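Shortbread packaging

Shortbread packaging is the range of boxes, tins, tubes and wrappers in which shortbread is sold. Shortbread is a firm, crumbly cookie made mainly from flour, butter and sugar, and it breaks easily when dropped or squeezed. Its packaging has to protect the cookie from breakage, keep out moisture and light, and give the buyer a product that is often bought as a gift. The most common forms today are the narrow cardboard carton and the printed metal tin.

Background

Shortbread was first made at home and by local bakers, who sold it by weight or by the piece and wrapped it in paper. Large rounds were carried flat, sometimes tied to a board or set in a shallow box. As bakeries began to send shortbread over longer distances by rail and post, the paper wrapper was no longer enough, and tins with tight lids came into use. A tin kept its contents dry for weeks and could be kept by the household afterward for buttons, sewing thread or letters.

Folding cartons came later. They were cheaper than tins, could be shipped flat to the bakery and took color printing well. The carton did not keep air out by itself, so an inner wrapper of waxed paper, and later of plastic film or foil laminate, was added.

Forms

The finger carton is a long, narrow box made for shortbread fingers, the thick rectangular pieces with rows of small holes on top. The fingers lie end to end or in short stacks, and the close fit keeps them from sliding. Most finger cartons close with a tuck flap or a glued flap at each end. Some have a tear strip across the face. 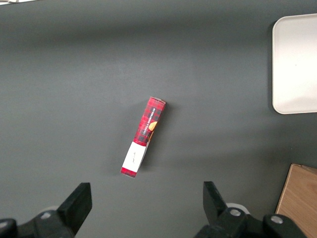

Round shortbread is usually packed in a tube or in a square carton with a plastic tray. Petticoat tails, the wedge-shaped pieces cut from a large round, are harder to pack because the thin points snap. They are normally placed in a round tray with raised ridges between the wedges – the ridges carry the weight if another box is set on top.

Small packs of two fingers are sold for hotel rooms, trains and coffee counters. These have no carton and are sealed in printed film. They are shipped in outer cases and are more likely to arrive broken than boxed shortbread.

Materials

Cartons are generally made of folding boxboard, which is white or pale gray on one side and coated on the printed side. The coating gives a smooth surface for solid colors, and a varnish is often added to prevent scuffing. Uncoated board is used by some small bakeries for a plainer look, but it picks up grease marks if the inner wrapper leaks.

Grease is the main difficulty in the choice of inner wrap. Shortbread contains a great deal of butter, and over time the fat moves outward and can stain cardboard from the inside. Film with a thin metal layer stops this and also blocks light, which turns butter stale. Waxed paper slows the process but does not stop it. Shortbread in a sealed metal-layer wrapper keeps for several months, while the same cookie in a paper bag is best eaten within a week or so.

Tins are made of tin-plated steel with a printed outer surface. The lid may be hinged or separate. Most modern tins are not airtight, and the cookies inside are wrapped in film or set in sealed trays.

Design

Red is the usual color for plain butter shortbread, and tartan or plaid patterns are widely used because of the cookie's connection with Scotland. The pattern may be a registered tartan or a general plaid drawn for the package. Red and black, red and green, and dark blue and green are common pairs. Makers outside Scotland also use plaid, although rules in some markets limit the wording that can go with it.

The product name is normally set in capital letters in white, cream or gold, which show up well on a dark check. On a narrow carton the name often runs along the length of the box, so that it reads correctly when the box lies on its side on the shelf. A picture of the cookie is placed near the name or at one end. Plain bands or panels are used to break up the pattern and to hold a maker's name, a flavor or a short line of script.

Flavored kinds are often marked by a change in one color only. Vanilla is an exception in many ranges. It is close to the plain cookie in taste and appearance, and the package may differ from the plain one by a single word. Lemon, ginger and chocolate chip are given stronger colors – yellow, orange and brown are typical.

The Nutmont range

Nutmont, a small bakery, changed from tins to cartons for its everyday shortbread and kept tins only for the holiday season. Its finger carton holds 15 pieces in a single sealed tray. The board is supplied flat by Plondell and folded at the bakery, and each shipping case holds 80 cartons. An earlier carton with a clear window was dropped after the window was found to let in enough light to affect the taste of cookies kept near the front of a shelf.

Storage after opening

Once the inner wrapper is open, shortbread takes up moisture from the air and loses its snap. The carton alone gives little protection. The remaining pieces should be moved to a tin or a jar with a tight lid, or the wrapper should be folded over and clipped before the box is closed. Shortbread should be kept away from onions, spices and soap, as butter absorbs smells quickly. It does not need to be chilled, and a refrigerator can make it damp.

Softened shortbread can be crisped in a low oven for a few minutes and cooled on a rack. Broken pieces are used as a crust for cheesecake or crumbled over fruit.

Disposal

An empty carton with no grease on it can be recycled with other cardboard. Film with a metal layer is not accepted by most household recycling programs and has to be removed first. Tins are recyclable as steel, though many are kept and reused.

See also

Biscuit tin
Folding carton
Petticoat tails
Tartan

Page last changed September 12, 2019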